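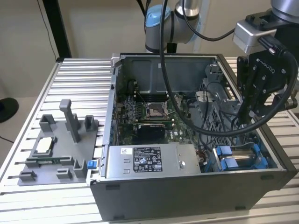 A learning system for assembly work knows only what its examples show it. If the examples are few, or if they are all alike, the system will be weak in the same places, and no later adjustment of the program repairs this fully. For this reason we give a whole chapter to the gathering of examples, before we say anything on training. The work we follow is repair of desktop computers, which our group studied at the Samoncombe workshop. The case lies open on its side, the socket on the motherboard is empty, and the processor waits in a pocket of the grey fixture plate to the left. A person who has done this job before sees at once what belongs where. The system does not, and it must be shown many times.

Chapter 4
Gathering Examples by Demonstration

4.1 What we call an example

In this book an example is one complete attempt at one task, from the starting position of the arm until the operator declares the attempt finished. It has three parts: the pictures from the cameras, the record of the arm positions, and a short written label. The label tells which task was tried and how it ended. When one of the parts is missing, the example is put aside and is not used for training.

Students often ask if failed attempts should be kept. Our answer is yes, but they must be marked as failed. Gareth Dobson, who operated the arms for most of the Samoncombe set, had at first the habit of deleting them. We lost in this way many useful recordings in which a part was almost placed and then slipped. A system which has never met such a moment has no means to recover from it.

4.2 The Domen set

The set used in the exercises is named Domen. It contains 818 examples, divided over 12 tasks. Some tasks are short, for example to lift a memory module out of its slot. Others need several steps in a fixed order. Two operators did the work, and each of them worked for no longer than 15 minutes before a pause. After this time the movements become hasty, and the haste can be seen in the record.
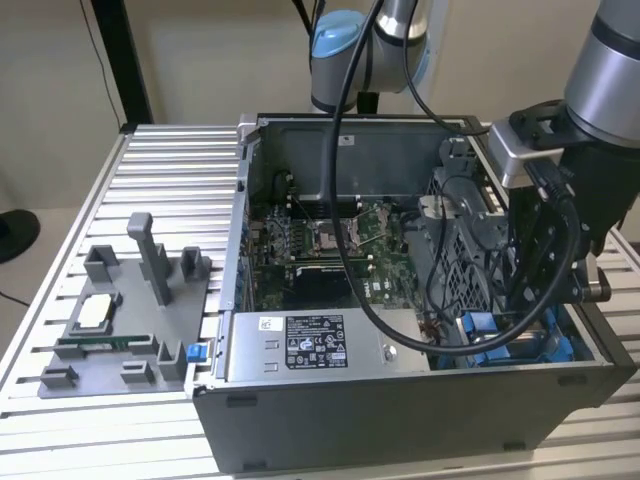 Between two examples the parts must be put back by hand. It is tempting to put them back always in exactly the same manner, but this is a mistake. Sheila Rudd, who planned the sessions, asked the operators to move the case a little and to turn it by a few degrees after every attempt. The light in the room was also changed between morning and afternoon. Such small differences cost little time, and they teach the system to look at the parts instead of remembering a place on the table.

Cables deserve a separate word. A cable that hangs from the arm does not take the same shape twice, and it may hide a part from one camera during the very moment of grasping. Before each session, check the view of every camera with the arm in its lowest position. If the part is hidden in all of them, move a camera. Do not hope that the record of arm positions will be enough.

4.3 Before you continue

The reader should now open the file of labels for task 3 and read the first 17 lines. Note for each line how the attempt ended, and whether the words of the label would be clear to a person who was not in the room. We return to these notes in section 4.4, where the rules for writing labels are given.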